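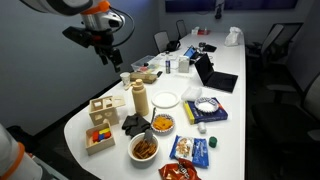 Ticket 993 was opened with Facilities Services by Eleni Yordanov, Office Coordinator, and concerns the condition of the long white conference table in the Zomurdale meeting room. The requester reports that the table cannot be used for its booked purpose because food, toys, and office items are being left on it from one booking to the next. Items on the table at the time of the report include a white bowl of brown pretzel sticks, a smaller bowl of orange crackers, an empty round plate, a small wooden box of colorful blocks, and an open black laptop farther along. The requester asks that the table be cleared, that the items be returned to their owners or to storage, and that a standing arrangement be put in place.

Category: Rooms and furniture
Subcategory: Clearing and cleaning
Priority: Normal
Location: Zomurdale meeting room, second floor
Requester: Eleni Yordanov
Assigned to: Hawi Alemneh
Status: Closed

Request details

The room is shared by three teams and is booked through the Gekar calendar. Under the current room rules, each booking ends with a clear table. The requester states that this has not been observed during June and that two bookings were moved to the Hutsuliak room as a result. She notes that open food is of particular concern, as is the small bowl of white salt or sugar resting on top of a dark blue box, where it could easily be knocked over.

Log

9:10 a.m. Hawi Alemneh
Ticket accepted. The Gekar calendar shows the next booking at 1:00 p.m. Work must be finished before that time. All teams with a booking this month have been asked to state which items belong to them.

9:35 a.m. Stojan Nikolovski
The wooden blocks and the light wooden shape-sorter house belong to the family welcome program and should go back to the program cabinet. Please keep them together. The box the blocks are in is the correct one. It has never been finished or painted and does not need to be replaced.

9:50 a.m. Hala Mahrous
The bowls, the plate, and the packaged snacks were put out by my team. The snack bag with the nuts on it may go to the pantry shelf if it is sealed. The pretzel sticks and the crackers should be thrown away. I do not know who owns the tall beige bottle.

10:15 a.m. Hawi Alemneh
Attended the room. Started with the open food. Pretzel sticks and crackers discarded, utensils and dishes taken to the pantry for washing. The bag of nuts was sealed and has been shelved. The orange-red snack bag had been opened and was discarded, along with the white paper cup and the small green bottle cap.

10:40 a.m. Hawi Alemneh
Blocks and shape-sorter house returned to the program cabinet. One round block was found on the floor under a chair and put back in the box. The folded dark gray cloth has been sent to the laundry.

The spray bottle with the blue label has been moved to the supply closet. Cleaning products are not to be kept on the same surface as food, and this will be repeated in the notice to room users.

10:55 a.m. Hawi Alemneh
Question for the requester: the clear plastic storage bin and the white cardboard carton are not claimed in any of the replies received. Should they be held at the front desk?

11:05 a.m. Eleni Yordanov
The bin is ours and may be placed in cabinet 13. The carton should be held at the front desk. Please do not close or move the laptop until its owner has been reached.

11:20 a.m. Stojan Lazarević
The laptop is mine. I will collect it, together with the small tablet and the dark bag, before noon. I had understood that the room was free until the afternoon and apologize for the inconvenience.

11:50 a.m. Hawi Alemneh
Laptop, tablet, and bag collected by the owner. The beige bottle is at the front desk with the carton. Table washed with warm water and Stitik surface cleaner, then dried. A faint ring remains near the front edge and did not come off with a second pass. It does not affect use of the table and has been entered on the furniture list under item 91.

12:15 p.m. Eleni Yordanov
Room inspected and accepted for the 1:00 p.m. booking. Please leave the ticket open until the notice has been sent.

2:30 p.m. Hawi Alemneh
Notice sent to all room users. The text is as follows.

"Users of the Zomurdale meeting room are asked to leave the table clear at the end of each booking. Open food must be discarded or taken to the pantry in a closed container. Bowls, plates, and utensils are to be washed by the team that used them. Toys and program materials are to be returned to the program cabinet. Personal items left in the room will be taken to the front desk and held for 31 days."

Resolution

Table cleared and cleaned. Program materials, dishes, and supplies returned to their proper places. Two unclaimed items, one beige bottle and one white carton, are held at the front desk under this ticket number.

Follow-up

The requester asked whether a shelf could be added inside the room for snacks and serving dishes. This falls outside the present ticket and should be submitted as a furniture request, with the approval of the requester's department. Hala Mahrous has agreed to prepare it.

Closed by: Hawi Alemneh, 3:05 p.m.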